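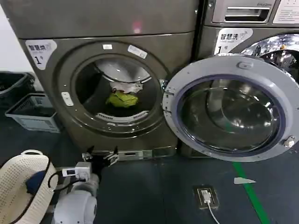
Build the Boring Robot

Every November our shared workshop fills up with people planning their winter projects, and every November I make the same pitch: pick a chore. Skip the chess player and the dancing dog. Go do the laundry!

I mean it. Laundry is the best project a home builder can take on, and I say that after 14 months of it with a two-person team and an arm we call Pellik. A shirt has no fixed shape. You can measure a mug once and be done, but a shirt is a new object every time you drop it, and your nice tidy grasp planner (ours is a fork of Gondico, much abused by now) has to think again from scratch. White on steel is hard. Dark cloth in a dark basket is worse. And a drum is a round cave with ridges in it, so the wrist that looked so clever on the bench suddenly has nowhere to go.

People tell me a machine that unloads a washer slower than a child isn't worth the parts. Fair enough, if you're buying one. But we're building, and building is where the fun is — I learned more about friction from one wet sock than from a whole shelf of books. We spent 9 weekends on fingertips alone. Thin fingers get in behind the cloth but twist under a soaked towel, fat ones lift anything and can't find an edge. I could talk about this all night, and on Saturday I usually do.

I'd also like more of us to write down our failures. We've logged 1,000 grabs so far, good and bad, and the bad ones are the part other builders keep asking for. The folks at the Virkier bench printed ours out and taped it over their vise.

So if you have an arm gathering dust, bring it in. Start with one towel. We'll clear you a spot by the sink.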